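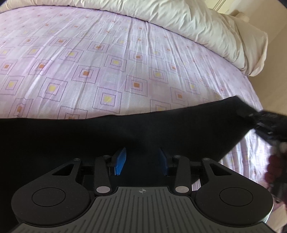 Slide 2 - Laying things out on the bed

OK, so this is where I slow down a bit. Most people in the Tagle survey (we had 700 replies, thank you Sheena Ogilvie for chasing them!) told us they fold on the bed, and I do too. It's the biggest flat surface in the house, it's soft, and you're already in the bedroom.

Point to the duvet. Push it up to the far end before you start - bunched is fine, you're not making the bed yet. You want the sheet clear so a big dark cloth has room to go right across.

Then talk about color. Black cloth on a pale lilac sheet, you can see that top border straight away, waves and all. Try the same thing on a navy sheet and you'll be squinting! Mention the pattern too: I love a grid of squares under my folding, I use the rows as a guide for my edges.

Corners next. Pinch one, lift it, let the folds hang, then bring it over. Ask who starts with a corner and who starts with the middle. (In Ruritz it was nearly 50 people and they argued for ages, so keep an eye on the clock.)

Wrinkles in the fitted sheet - skip unless someone asks. Jasmina Spahić covers those after the break.

Next slide: towels, 3 minutes.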